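**Ticket 718: hand policy stalls when picking from divided boxes**
Opened by: Gwawr Cadwaladr
Assigned to: Ynyr Parry
Project: Closach
Status: fix merged, watching

**Problem**

The hand reaches the box fine, then hovers over the cells and never commits. Happens with the new policy only. The old scripted pick goes straight down, as dumb as ever.

**What we tried**

- Restarted the controller. No change.
- Swapped the cable on the wrist flange. No change, and Alun says please stop swapping that cable.
- Replayed 14 saved demos through the policy offline. The predicted actions were all over the place right at the cell walls, so this one is in the learning and has nothing to do with the hardware. Great news for me, less great for Ynyr!

**Cause (Ynyr)**

Found it! We were averaging over demos that go into a cell from different sides. One person comes in from the left, another from the right, and the average of those two is a spot right above the divider. The network was doing exactly what we trained it to do. I switched the head to pick one mode and stick with it for 800 ms before it can change its mind, then retrained overnight on the same data.

First 3 runs after that: straight into the cell every time. I may have cheered.

**Still to check**

1. Worn dividers. The cardboard edges fray, and I'd love to know if the depth input still finds the walls.
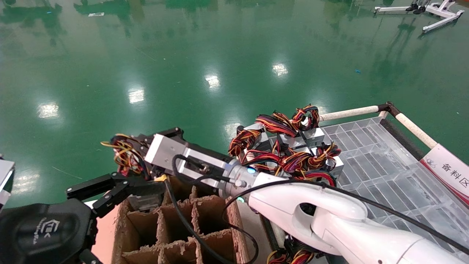 2. Clear plastic tray. Mererid expects the depth readings to be awful there, and I can't wait to find out.
3. Shorter hold time. 800 was my first guess and it might be far more than we need.

**Gwawr:** Leaving this open until item 2 is done. Lovely catch, Ynyr. Can you put the offline replay plot in the May notes so Meirion can see it?

**Ynyr:** Plot's in, with the before and after on the same axes.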